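Picking a Rock With Two Very Different Hands

The rock had already beaten three hands by the time Afroza Barua let me have a turn at the controls. It's a lumpy virtual thing, brown and mottled, and she loves it. "Mugs are easy," she told me, pulling up the close view. "Mugs want to be picked up. Try this!"
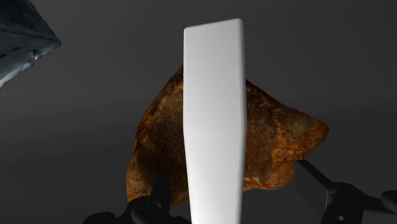 4 min read

Barua runs grasp trials at Radura, a small software outfit that lets you test a gripper in simulation before you spend a dime on hardware. I came to compare two of them: the Veltum, a plain parallel gripper with two fingers, and the Thambiah, a softer design whose fingers bend around whatever they touch.

What a treat this stuff is to watch up close! Seen from near the gripper, a flat white finger looms like a door, and the rusty orange lump behind it suddenly seems as big as a boulder. You get a real feel for how little the finger hides and how much (on a surface this uneven) the angle matters. Nudge the approach a hair to the left and the software scores a whole different grasp.

Each gripper gets 1000 attempts overnight, with the lighting and starting pose shuffled every time. The full set of results I was shown ran to 1417 grasps, the Thambiah batch still being partway through. So far it's ahead on rocks and behind on anything thin, and Barua thinks the gap will hold.

Thin things are where the parallel gripper gets fun. The tabletop setup mixes shapes on purpose: a plate, candles, a little figurine, an open cardboard box, and that rock again. Two dark fingers can pinch a slim white bar and hold it at a slant over the clutter, and I could have played with the wrist angle all afternoon.

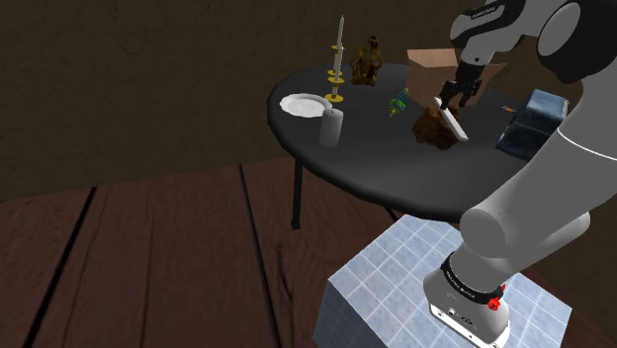 Thilini Karunaratne isn't sold on the rankings yet. Simulated friction flatters stiff fingers, she argues, and she'd want both grippers run again on the Standine controller, with slower closing speeds, before buying either one. Barua has put that run on the schedule for the end of August.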